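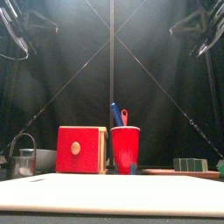 The two-arm bench in our Poltwood lab, with the red wooden box and cup in the middle.

Software Engineer, Manipulation Planning and Control
Pietrzak Robotics – Poltwood, on site
Full time, 2 openings
Reference: 938

We write the software that lets a pair of robot arms share one small table. Reaching for a cup is easy enough when you're the only one reaching. It gets much more interesting when the other arm wants the bowl right next to it, the jug is made of glass and the depth data has a hole where the jug should be. If that sounds like a good Monday to you, please keep reading!

The team is small and everybody touches the real arms. You'd be joining the group that owns Gosusau, our planning and control stack. It takes in camera data and joint states, keeps a model of what is on the table, and sends out motions for both arms on a shared clock. Most of it is C++, with Python on top for task scripts and tests.

What you'd work on

Two-arm motion planning, mainly replanning when an object has shifted since the last look
Grasp selection for everyday kitchen and desk things: handles, rims, knobs, markers standing in a cup
Contact control for drawers and doors, where position control alone gets you a stalled joint
Our replay tool, which lines up logs from both arms so you can step through a bad run (it needs love, and you'd have a free hand with it)

What we're looking for

You've written C++ that ran on a physical machine, and you've had to find out why it misbehaved. You're comfortable with transforms, kinematics and basic optimization. You write tests. You can explain a bug to someone who didn't cause it.

Work on perception of clear or shiny objects would be a big plus – we have plenty of open questions there. A degree is fine and so is no degree. We care a lot more about seeing something you built.

The practical side

Hours are flexible outside 10 to 3, when we try to have people at the bench together. You get 16 weeks of paid parental leave, a yearly training budget and one day every other week for your own experiments on the arms. We'd like both people to start in October, and can wait a little for the right person.

How to apply

Send a resume and a short note about a robot or control problem you enjoyed to Lungile Ntuli, who leads the planning team, through the form on our jobs page. Put the reference number in the subject line. Code samples are welcome, messy ones included. Applications close Thu 11 July.

The process is a phone call, then a half day with us in Poltwood where you'll pair on a real planning task. We pay for your travel, and everyone who visits gets written feedback.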